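Liltden Automation Notes
Issue 142
1/8/26

Chores, benches and where the arms have got to

Readers of this newsletter keep sending in the same question in different forms: can a machine do the small jobs yet? They mean clearing a desk, sorting a drawer, wiping a counter, or putting parts back in the right bin at the end of a shift. The short answer for this issue is that a fixed arm can do a fair number of these one at a time, under supervision, on a surface somebody else has prepared. It cannot yet be left with a room.

The longer answer depends on how the job is split up. A desk-clearing job has four stages: find the item, decide where it belongs, grasp it, and place it. Finding is in good shape for opaque items with some color contrast against the surface. Clear plastic is still a problem, and so is anything glossy under overhead light, where a reflection on the worktop can be read as an edge. Deciding where an item belongs is mostly a matter of what the owner has written down. Placing is easy into an open tray and hard into a closed drawer.

Grasping is where most of the hours go. A two-finger parallel gripper suits blocks, boxes and bottles. Stationery is worse than it looks. Pens roll. Paper lies flat and gives the fingers nothing to close on. A correction-tape dispenser is low, rounded at the ends and partly clear, and if it sits on a loose sheet the fingertips tend to catch the sheet as they close. The approach height has to be set tightly enough to get below the widest part of the body without pressing into the table. On a hard board, an error of 3 mm is the difference between a clean pick and a protective stop.

The Basholm bench trial, reported to subscribers in July, is a useful reference. The task list had 30 desk and bench items. The arm picked 19 of them on the first attempt with no change of settings between items. The failures were mostly thin items, soft items and items lying against another item. Second attempts recovered several, but the trial did not score them, and we agree with that choice. A household user will tolerate a retry. A shop floor running to a cycle time will not.

On the shop-floor side, Gustwood has taken the more cautious route and limited its arm to one chore, returning hand tools from a bench to a shadow board. The tools are known, the board is known, and the bench is cleared of packaging before each run. Under those conditions the work is routine and the cell is boring to watch. Gustwood's own view is that extending the job to loose consumables would double the setup time for little return. Maksymiv, working on kitchen tasks, has gone the other way and accepts a lower success rate in exchange for a wider list. Its arm will attempt nearly anything on the counter, and an operator stays within reach of the stop button for the whole session.

Neither approach amounts to a domestic helper. Both need a fixed mount, a clear reach envelope, hard-wired stops and a person who understands the fault codes. Cost is also unresolved. The arm and gripper are the visible part of the bill, but integration, guarding and time spent teaching positions usually exceed them in the first year.

Cable routing deserves a note, as several subscribers asked. External cables down the arm should be tied with enough slack for full wrist rotation, and the slack should be checked at the extremes of travel as well as at the home pose. A tie that is fine when the arm is folded can pull tight at full reach. Check it again after any tool change.

Subscribers planning a trial of their own should start with a written list of items, a fixed surface and one pass/fail rule, and should record first attempts separately. Send us the failures along with the successes. Thin and low items are of most interest at present.
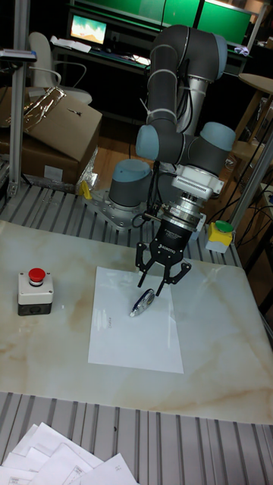

The next issue will cover fingertip materials, including soft pads and how quickly they wear on paper and card. Results for that issue should reach the Liltden office with the gripper model, the finger opening used and the surface type stated.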